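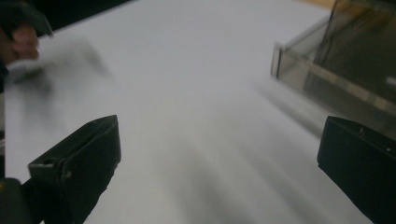
The gripper wide open over the white table, with the clear box at the upper right and a good deal of motion blur.

How to track down a gripper that stops closing all the way

Written by Rory Purves, September 2021

If you have come to this page with a hand-held gripper that used to shut nicely and now leaves a gap between the fingers, do sit down and have a cup of tea first. I spent far too long on this fault, and most of that time went on the wrong end of the tool. I have put the checks below in the order I wish I had done them, with a few wanderings along the way, for which I hope you will forgive me.

What the fault looked like

We have a pair of hand-held grippers at the Driltadville workshop, built to the Gralov pattern, with two black fingers worked by a trigger in the handle. We use them to record picking and placing jobs on a table, and the recordings then go off to teach an arm to do the same. One of the pair began to lose its grip on small things. A bottle cap would come up from the table perfectly well and then slide out halfway to the box. With nothing in the fingers and the trigger pulled right in, you could see daylight between the tips. The gap was 2 mm when I got the feeler gauges out, and it came and went, and that was the maddening part.

By the time I noticed, we had 291 recordings with the fault somewhere in them. Please check your grippers at the start of a session. It takes a minute.

What you will need

A set of feeler gauges, or a few slips of card if you have none
A small hex key to suit your finger screws
A soft brush and a lint-free cloth
A bright torch
A pencil and something to write on
Removable threadlocker

Before you start

Disconnect the power if your gripper has any, and that includes a battery pack tucked away in the handle. Ours is sprung, and the spring is stronger than it looks. Let the fingers come fully open before you put a hand anywhere near them, and don't reach between the tips while somebody else is holding the trigger. I got a nasty pinch doing exactly that while chatting to a colleague about lunch, and the blood blister lasted longer than the repair did.

Step 1. See whether the fault is really there

Close the gripper slowly, ten times, with nothing in it. Try the thinnest gauge between the tips each time and write down whether it passes. Then do the same again closing it quickly. Ours shut properly nearly every time when I was gentle with it and failed when I snapped it, and if I had written that down on the first day I would have saved myself a week.

Step 2. Look at the recordings

Go back through your footage to find where the gap first shows. Pick moments when the tool is being held still. When the hand is moving fast the table turns to streaks and you can't judge a small gap from that at all, however much you squint. I also found that shadows on a white tabletop can look remarkably like a gap between dark fingers, so compare several moments before you decide anything.

Note the first recording in which you are certain, and then treat the dozen or so before it as doubtful too.

Step 3. Clean the slide

Brush out the track the fingers run in and wipe it with the dry cloth. Please don't oil it. Someone had oiled ours, very kindly, and the oil had gathered a grey paste of dust and cardboard fluff. I cleaned it all out, was thoroughly pleased with myself, and the gap was still there the next morning. Clean it anyway — you need to rule it out.

Step 4. Check the finger screws

Hold each finger near the tip and try to rock it from side to side. There should be no movement you can feel. One of ours had the smallest wobble, and a screw at its base turned nearly a quarter of the way round before it bit. When the trigger was pulled hard, the loose finger tilted, its inner edge met the other one early, and the tips stayed apart.

Take the screws out one at a time, clean the threads, add a very small drop of threadlocker and put them back. Go gently, as plastic fingers will strip before you feel much complaint from the key. Leave the tool alone overnight before you use it.

Step 5. Check the stop

There is a little stop inside the handle of our version that limits how far the trigger travels. Ours came from Sikora and it had worn on one side. I turned it round so the unworn face did the work, and I have ordered a new one. If yours has a groove you can catch with a fingernail, change it.

Step 6. Test it again

Repeat the ten slow and ten quick closings. Then do some real work with it. I picked up and put down 56 small parts without dropping one, and only then did I let it back on to the recording table.

What to do with the bad recordings

We keep our session notes in Dranetti, so I marked every affected recording there and left the files where they were. Don't delete them in a temper. A fair number were perfectly usable for the reaching part of the movement, and a colleague was glad of the dropped objects for some work on spotting failures.

How often to check

I now do the screws every 4,000 closings, going by the trigger count in our software, and the thin gauge test at the start of each session. If your fingers are metal you may get away with less, though I haven't any to try it on.

One more small thing. Mark the screw heads with a dab of paint pen that runs on to the finger beside them. If the two halves of the mark stop lining up, the screw has moved, and you can see it without getting the hex key out.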